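Bultomix Pale Grain Work Surface

Item 2536

The Bultomix is a flat work surface with a light wood-grain face. It is sold as a replacement top for desks, craft tables and packing benches, and as a ready-made table with the Derkach leg set. The top is the same in both cases. If you already have a frame you like, order the top alone.

Color and pattern

The color is listed as Pale Grain. It is a light cream with fine beige lines. Parts of the pattern run in long narrow streaks and other parts open out into wide arcs, the way a board does when it is sawn flat from the log. Pattern placement varies from top to top, so two tops set side by side will not match line for line. If you are ordering a pair for one long bench, write this in the order notes and we will choose two that sit well together. We can't promise a continuous pattern across the joint.

Pale Grain is lighter than our Zulell oak finish and has less yellow in it. Next to a pure white wall it reads as cream. Under a warm bulb it will look closer to beige. Customers who want a darker top usually go to the Zulell.

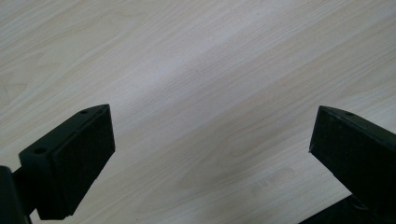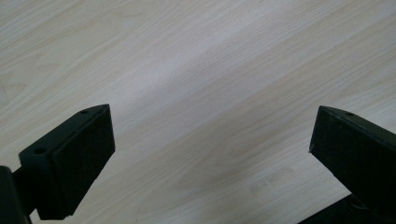
The grain runs on a slant in both views, and the face looks brighter where it catches the light.

Dilwyn Mathias wrote to us in February that he had put the Bultomix in a north-facing sewing room and found the color good for pinning dark fabric, but that with his lamp set low at the back he got a shine across the top that bothered him in the evening. He moved the lamp to the left side and wanted other buyers to know before they drilled a hole for a clamp.

We agree with that advice. The face has a sheen. A lamp placed behind the work and pointed toward you will show as a bright band. A lamp to one side, or above and a little forward of your head, is easier on the eyes. Try the lamp in place for an evening before fixing it.

What it is good for

Sewing, paper crafts, model kits, sorting, wrapping, computer work and general household jobs. The light color makes small dark parts easy to find. Clear or white parts are harder to see on it, and for those we suggest a colored mat.

It is not a cutting surface. A craft knife will go through the face and the mark can't be sanded out. Use a cutting mat under any blade. It is also not a kitchen counter. Don't set pans straight from the stove on it, and don't fit a sink into it.

Cleaning

Dust first with a dry cloth. Grit rubbed around with a wet cloth will leave fine scratches, and on a surface with a sheen you will notice them when the light is low. After dusting, wipe with a damp cloth and a drop of dish soap, then dry.

Hand marks and light smudges come off with the same damp cloth. Dried glue should be softened with warm water and lifted with a plastic scraper. For ink and marker, use the Pluvero surface cleaner, sold separately, and test it near the back edge first. Do not use scouring powder, steel wool, furniture wax or oil polish. Wax and oil stay on top of the face and turn it patchy.

Fitting the top to a frame

You need a second person to lift it. Lay a blanket on the floor, put the top on it face down, and set the frame upside down on top of that. Center the frame by measuring from each side. Mark the screw positions with a pencil through the frame holes, take the frame away and drill pilot holes. Check the length of your screws against the thickness of the top before driving any of them. Tighten by hand for the last few turns.

The Derkach leg set comes with its own screws in the correct length. Please don't use these screws with other frames, where the brackets may be thinner.

Leave the top in the room overnight before fitting it if it has come in from a cold van or garage.

Ordering

Price for the top alone is $173. The Derkach leg set is item 3795 and can be added at checkout. Tops ship flat in a carton with edge guards. Open the carton from the side marked with an arrow and keep the blade shallow.

Check the face as soon as you open it, in daylight if you can. Look along the surface from a low angle as well as straight down. Any damage from shipping should be reported within 2 days, with the carton kept until we reply. We can't take back a top that has been drilled.

Samples

A small sample of Pale Grain is available on request, and one of the Zulell oak can go in the same envelope. The sample is too small to show the wide arcs in the pattern, but it is cut from the same material and will show the color correctly. Stand it on the table where the top will go and look at it in the morning and again after dark.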